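Ustico Explainers: How Cloth Holds Together
Level 2 reader
Last updated 11/20/19

Cloth is a thin, flat material made from threads or fibers. It bends easily, it lets some air through, and it can be cut and sewn. Most cloth is made in one of a few ways, and the way it is made decides how it stretches, how it wears out, and what it is good for. This page explains the main types. Words in capital letters are listed again at the end.

Start With the Fiber

A FIBER is a single hair-like strand. Cotton fibers grow around the seeds of the cotton plant. Wool fibers grow on sheep. Linen fibers come from the stem of the flax plant. Polyester fibers are made in a factory by melting plastic and pushing it through very small holes.

One cotton fiber is weak. You can break it with two fingers. It is also short, often shorter than your thumb. To make something strong, many fibers are pulled out side by side and twisted. The twist presses the fibers against each other, and they grip. The long twisted strand is called YARN. Thin yarn used for sewing is usually called thread.

Yarn can be twisted a little or a lot. Yarn with little twist is soft and fuzzy, and it pulls apart more easily. Yarn with a lot of twist is hard, smooth and strong. If the twist is very high, the yarn curls back on itself when it is not held tight.

Two or more yarns can be twisted together. Each one is then called a PLY. The plies are normally twisted together in the opposite direction from the first twist, and this keeps the finished yarn from curling. 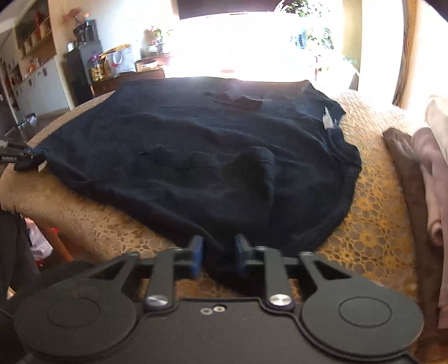 Woven Cloth

Woven cloth uses 2 sets of yarn. One set runs the long way and is called the WARP. The other set runs from side to side and is called the WEFT. The sets cross each other at right angles.

Weaving is done on a LOOM. The loom holds the warp yarns tight. It lifts some of them and leaves the others down, and this opens a space. The weft yarn passes through the space. The loom then lifts a different group of warp yarns, and the weft comes back the other way.

The simplest pattern is plain weave. The weft goes over one warp yarn, under the next, over the next, and so on. In the following row, the overs and unders trade places. Bed sheets and handkerchiefs are often plain weave.

In twill weave, the weft passes over or under more than one warp yarn at a time, and each row is moved over by one. The result is slanted lines on the surface. Look closely at a pair of blue jeans to find them.

Woven cloth does not stretch much along the warp or along the weft, unless the yarn itself is stretchy. It does stretch on the slant, from corner to corner. That direction is called the BIAS. You can test it with a handkerchief. Pull two opposite edges, then pull two opposite corners, and compare.

Knitted Cloth

Knitted cloth is made of loops. Each new loop is pulled through the loop below it. A row of loops going across is called a course. A column of loops going up is called a WALE.

The most common kind of knitting, called weft knitting, can be done with a single yarn. The same piece of yarn travels back and forth, or around and around in a tube. This is why a hand-knitted scarf can be unraveled and wound back into a ball.

When you pull on knitted cloth, the yarn does not have to stretch. The loops change shape. A round loop becomes a long, narrow loop, and the cloth gets wider in one direction and narrower in the other. When you let go, the loops move back part or all of the way.

T-shirts are knitted. The cloth is called JERSEY. The loops are so small that they are hard to see without a magnifying glass. On the outside of the shirt they look like tiny letter Vs in columns. On the inside they look like rows of small bumps.

If you cut a strip of jersey and pull it lengthwise, the edges roll up. The loops on the two faces are under different amounts of pull, and the cloth curls until the pull evens out.

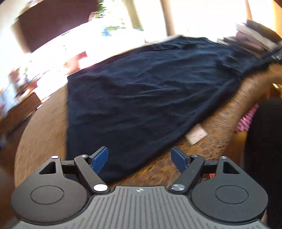 Lace

LACE is cloth in which the holes are part of the design. The solid parts make shapes, such as leaves or flowers, and the open parts separate them. Thin joining threads hold the shapes in place.

There are several ways to make it:

Bobbin lace – many threads, each wound on a small stick called a bobbin, are crossed and twisted over a pillow. Pins hold the crossings until the piece is done.

Needle lace – one needle and thread build up rows of tiny looped stitches.

Crochet lace – a hooked needle pulls loops through other loops.

Machine lace – a factory machine does the crossing, looping or stitching.

A practice card from the Lunitia Cloth Museum in Drender shows a bobbin lace edging that needs 34 bobbins. The bobbins are used in pairs, and the lacemaker handles 2 pairs at a time. The rest wait at the sides of the pillow in order. Mixing up the order changes the pattern.

Lace is often used where cloth does not need to block light or keep in heat. Curtains, collars and tablecloths are common uses. It can catch on buttons and rings, and a snagged thread should be eased back with a blunt needle. Do not pull or cut it.

Why Cloth Wrinkles

A wrinkle is a bend that stays. When cotton cloth is folded and pressed, the fibers inside the yarn bend too. Cotton is made of long chains of tiny units, and weak links hold the chains next to each other. Bending breaks some of these links. New links form in the bent position, and the fold remains.

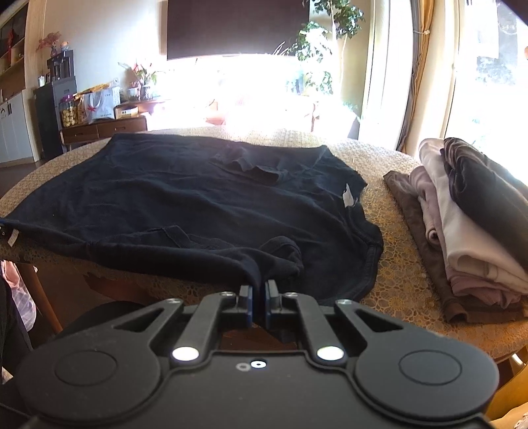 Water and heat loosen the links. An iron adds heat, and steam adds water. The cloth is pressed flat while the links are loose, and new links form as it cools and dries.

Wool wrinkles less. Its fibers are springy and have a natural wave, called crimp. Polyester also wrinkles less, but a hard fold made at high heat can be difficult to remove.

Knitted cloth usually shows fewer sharp wrinkles than woven cloth made of the same fiber. The loops have room to move, and they share the bend.

Reading a Label

The label inside a piece of clothing lists its fibers by weight. A label that says 100 percent cotton means that all of the fiber is cotton. The label does not normally say whether the cloth is woven or knitted. You have to look at the cloth itself.

Word List

Bias – the slanted direction across woven cloth
Fiber – a single hair-like strand
Jersey – thin knitted cloth used for T-shirts
Lace – cloth with holes as part of the design
Loom – a frame or machine for weaving
Ply – one of the yarns in a twisted group
Wale – a column of knitted loops
Warp – yarns that run the long way
Weft – yarns that run from side to side
Yarn – a long strand of twisted fibers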